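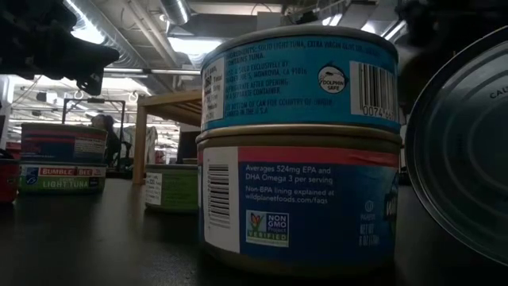

사진 제공: Clisach 주방용품

Witcombe 통조림 선반, 좁은 찬장용

찬장 문을 열 때마다 뒤쪽 참치캔이 언제 산 것인지 몰라 하나씩 꺼내 보신 적 있으시지요? 저희도 그랬습니다. 세일할 때 넉넉히 사 두고는 잊어버리고, 같은 걸 또 사 오고, 그러다 보면 옥수수캔 뒤에서 작년 것이 나오고요. 그래서 들여온 물건이 Witcombe 선반입니다. 위 칸 뒤쪽으로 넣으면 아래 칸 앞쪽으로 굴러 나오는 단순한 구조라, 먼저 산 캔부터 자연스럽게 손에 잡힙니다.

캔은 눕혀서 넣습니다. 참치캔처럼 납작하고 둥근 것은 세워서 두 줄로 쌓는 편이 나은 댁도 있어서, 안쪽 칸막이를 빼면 평평한 선반으로도 쓰실 수 있게 했어요. 칸막이는 손으로 살짝 들어 올리면 빠지고, 도구는 필요 없습니다.

크기와 구성
폭 26cm, 깊이 58cm
칸막이 네 개, 미끄럼 방지 발 포함
분체 도장 강철, 색상은 흰색과 짙은 회색
상품 번호 152

깊이가 제법 있으니 주문 전에 찬장 안쪽을 꼭 재어 보세요. 경첩이 안으로 튀어나온 찬장이라면 경첩 끝에서부터 재셔야 합니다. 얕은 찬장에는 같은 계열의 Daza 소형이 잘 맞고, 서랍에 넣고 쓰실 거라면 Nalgate 서랍 칸막이 쪽을 권해 드려요. 청소는 젖은 행주로 닦고 마른 천으로 한 번 더 훔쳐 주시면 충분합니다. 식기세척기에는 넣지 말아 주세요.

원터치 캔은 고리가 위로 들리지 않았는지 보고 넣어 주세요. 고리가 서 있으면 굴러가다가 칸막이에 걸리는 일이 있습니다. 찌그러진 캔도 중간에서 멈추기 쉬우니 따로 두고 먼저 드시는 게 좋겠고요.
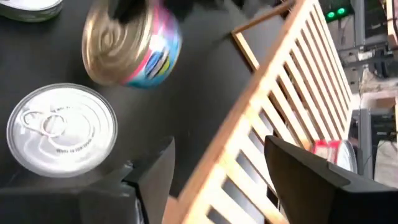
달래무침 님은 후기에 참치캔과 토마토캔을 한 줄에 섞어 넣었더니 자꾸 비스듬히 끼더라며, 지름이 같은 것끼리 줄을 나눈 뒤로는 잘 내려온다고 적어 주셨습니다. 다만 흰색은 도장이 생각보다 반짝여서 다음에는 회색으로 사겠다고 하셨어요.

귀한 말씀이라 설명서에도 줄 나누기 그림을 넣었습니다. 10월 입고분부터 들어 있고, 그 전에 사신 분들도 문의 주시면 한 장 보내 드려요. 이번에 들어온 수량은 200개이고, 회색이 흰색보다 조금 적습니다.

배송은 주문 다음 영업일에 출발합니다. 상자를 뜯으셨더라도 조립 전이면 교환해 드리니, 찬장에 대어 보시고 편하게 연락 주세요.

상품 정보 수정일: 28/10/2019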